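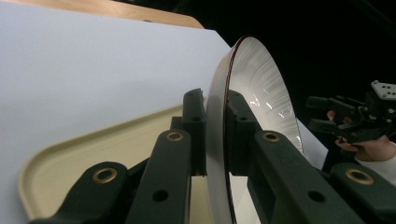 Section 5. Care and adjustment of the hand grippers

5.1 Who should read this

Anyone who picks up a Sivaler hand gripper at the plate station and expects it to close straight. If you only want to know how to start a recording, that is section 3, and you can go back there with our blessing. Come back when your plates start to droop.

The Sivaler is a simple tool. It has two linkage fingers, a pad on the end of each, a trigger, a return spring, and a mounting plate on top for whatever the camera people are bolting on this month. Very little can go wrong with it, and all of it has.

5.2 What you need

One gripper, with its camera removed
The 2 mm hex key from the lid of the Misex case (put it back in the lid)
A soft brush
A lint-free cloth and plain water with a drop of dish soap
Dry PTFE lubricant, the small bottle
A test plate from the station, the kind with a smooth glaze
A tray with a raised rim, to catch things

CAUTION: Do not use oil. Oil creeps down the links, reaches the pads, and turns a gripper into a device for throwing crockery.

5.3 Cleaning the links

1. Lay the gripper on its side over the tray. Screws that land in the tray are screws you still own.

2. Open the fingers all the way and hold the trigger stop with your thumb.

3. Brush both faces of every link, working from the handle toward the pads. Crumbs and glaze dust collect where two links overlap, in the one spot the brush doesn't want to go. Turn the brush sideways.

4. Look into each eyelet. A clean one shows a complete ring with nothing packed against the link. If you see gray paste, that is old lubricant and dust. Wipe it out with a twisted corner of the cloth.

5. Put one drop of PTFE on each pivot. Work the trigger 27 times. The number comes from Onyekachi Briggs, who wrote the first version of this procedure and has never explained it, but fewer leaves the far pivots dry and more is just exercise.

6. Wipe off anything that has come out the other side.

NOTE: The plain holes in the lower links are not pivots and take no lubricant. They are there to save weight and to accept the shipping pin. If your gripper will not open at all, check for the shipping pin before you write to us. Please.

5.4 Squaring the pads

The pads should meet a plate on opposite faces, upright, at the same height. When they don't, the plate twists as you lift it and the operator blames the plate.

1. Close the gripper on nothing and look at it end-on. The pads should touch along their full height. A wedge of daylight at the top or bottom means one pad is tilted.

2. Find the small hole near the top of each pad. Behind it is the tilt screw. Fit the hex key through the hole of the tilted pad and turn it a quarter turn. Clockwise brings the top edge in.

3. Close again and look again. Adjust one pad only. If you adjust both, you will end up with two pads that agree with each other and with nothing else in the building.

4. Wash both pad faces with the soapy cloth, rinse, and let them dry completely. Don't help them along with a heat gun. We have a box of pads that were helped along.

5. Close the gripper on the rim of the test plate, with a pad on each face, and lift until the plate is standing on edge. Keep it low over the bench.

6. Hold for a slow count of ten. The rim should stay put between the pads. A plate that slowly rotates toward the floor means dirty pads or a tired spring. Clean the pads a second time before you accuse the spring.

CAUTION: Test one gripper at a time. The other operator is welcome to hold theirs nearby, but two people testing at once tend to reach for the same plate.

5.5 Replacing the return spring

A spring is good for about one change of season in a busy cell. Write the month on the tape inside the handle when you fit a new one; somebody wrote "January" on ours without saying which January, so a year would be nice too.

1. Remove the two handle screws and lift off the left half. Do this over the tray. The spring has ambitions.

2. Unhook the front end first, then the rear.

3. Fit the new spring, part 378, rear end first. Part 137 looks the same, fits the same hooks, and belongs in the Mayrhofer wrist. In a hand gripper it snaps the fingers open hard enough to chip a rim.

4. Close the handle and tighten the screws until snug. They go into plastic, and plastic keeps score.

5. Repeat 5.4, all of it, including the step you were about to skip.

5.6 Refitting the camera and checking in

1. Set the camera bracket on the mounting plate using the same row of holes it came off. There are plenty of holes and only one row matches the calibration file. If you have forgotten which, the Hadon setup card in the case lid shows it.

2. Tighten the bracket screws in a cross pattern.

3. Squeeze and release the trigger while watching the preview. Both pads should stay in view through the whole stroke. If a link covers one of them, the bracket is a hole too far forward.

4. Run the finger-width check from section 3.4. Fully closed should read 0, and fully open should read the value on the gripper's label. A reading that wanders when your hand is still points to a loose encoder cable – reseat it at both ends.

5. Enter the stroke counter reading in the log. Full cleaning is due every 2000 strokes, or sooner if anyone has been eating toast at the station.

5.7 Storage

Hang the gripper by the handle with the fingers open. Do not store it clamped on a plate, however neat that looks on the shelf. The pads take a set, the spring gets tired, and the next person to squeeze the trigger gets a surprise.

For faults not covered in this section, see 8.2, Fingers do not meet, and 8.3, Fingers meet but will not part.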